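Bezahlte Ware an der Kasse vergessen - welche Fristen gelten für die Abholung?

Frage gestellt von Ljubica Mujić
Rubrik: Einkauf und Reklamation

Sehr geehrte Damen und Herren,

am vergangenen Dienstag habe ich in der Filiale Birhane ein Paar Schuhe und einige Haushaltswaren erworben und bezahlt. Zu Hause stellte ich fest, dass der Schuhkarton nicht in meiner Tasche war. Der Kassenbon liegt vor, der Artikel ist darauf ordnungsgemäß verzeichnet. Telefonisch wurde mir mitgeteilt, vergessene Ware werde nur bis Ladenschluss desselben Tages zurückgelegt und danach wieder in den Verkauf gegeben. Ist diese Auskunft zutreffend, und habe ich gegebenenfalls Anspruch auf Erstattung des Kaufpreises?

Mit freundlichen Grüßen
L. Mujić

Antwort 1 von Randi Grønli (Moderation)
Als hilfreich markiert: 69

Sehr geehrte Frau Mujić,

mit der Bezahlung haben Sie Ihre Pflicht aus dem Kaufvertrag erfüllt. Der Anspruch auf die Ware erlischt nicht dadurch, dass Sie diese im Geschäft zurückgelassen haben. Eine hausinterne Regelung, nach der zurückgelegte Artikel am Abend wieder einsortiert werden, ändert daran grundsätzlich nichts.
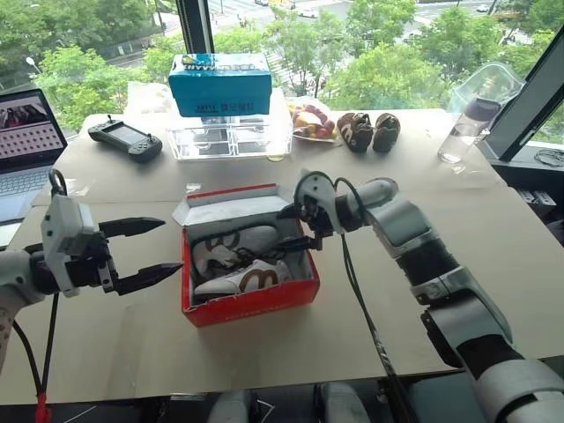 Maßgeblich ist im Streitfall der Nachweis, dass die Ware tatsächlich im Markt verblieben ist. Viele Filialen führen hierfür ein Fundbuch an der Information. Bitte lassen Sie prüfen, ob zu Ihrer Bonnummer ein Eintrag besteht, und fragen Sie zugleich nach dem Kassenabschluss des betreffenden Tages. Das Original des Bons sollten Sie nicht aus der Hand geben - eine Kopie genügt. Ist der Artikel inzwischen verkauft, kommt eine Ersatzlieferung oder, sofern diese nicht möglich ist, die Erstattung in Betracht.

Für die schriftliche Anfrage empfiehlt sich eine Frist von 10 Tagen. Anzugeben sind Filiale, Uhrzeit, Kassennummer und die genaue Artikelbezeichnung einschließlich der Größe. 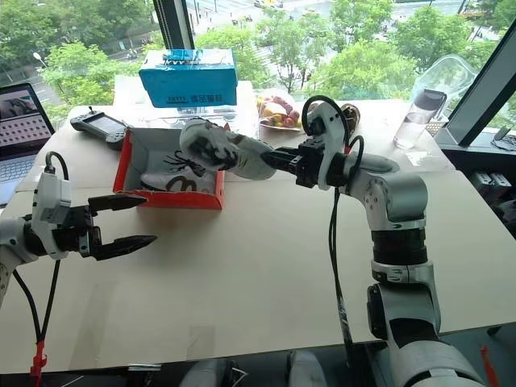
Weißer Sneaker über einer hellen Tischfläche

Antwort 2 von Mitiku Seyoum
Als hilfreich markiert: 2

Bei mir war es ein Sack Blumenerde, der draußen vor dem Eingang hätte mitgenommen werden müssen. Ich bin mit dem Bon hingegangen und habe ihn ohne Diskussion erhalten. Anrufen bringt nach meiner Erfahrung wenig.

Antwort 3 von Milagros Cabrera

Ergänzend zum Beitrag von Frau Grønli: Wer mit der Kundenkarte von Jirance bezahlt, findet den Einkauf auch im Kundenkonto unter „Belege“. Dies ersetzt den Bon in der Regel, sofern die Filiale angeschlossen ist. Ob das für Birhane gilt, ist mir nicht bekannt.

Rückmeldung der Fragestellerin

Vielen Dank für die Auskünfte. Ein Eintrag im Fundbuch war vorhanden, der Karton stand noch im Büro der Marktleitung. Ich hole ihn morgen ab.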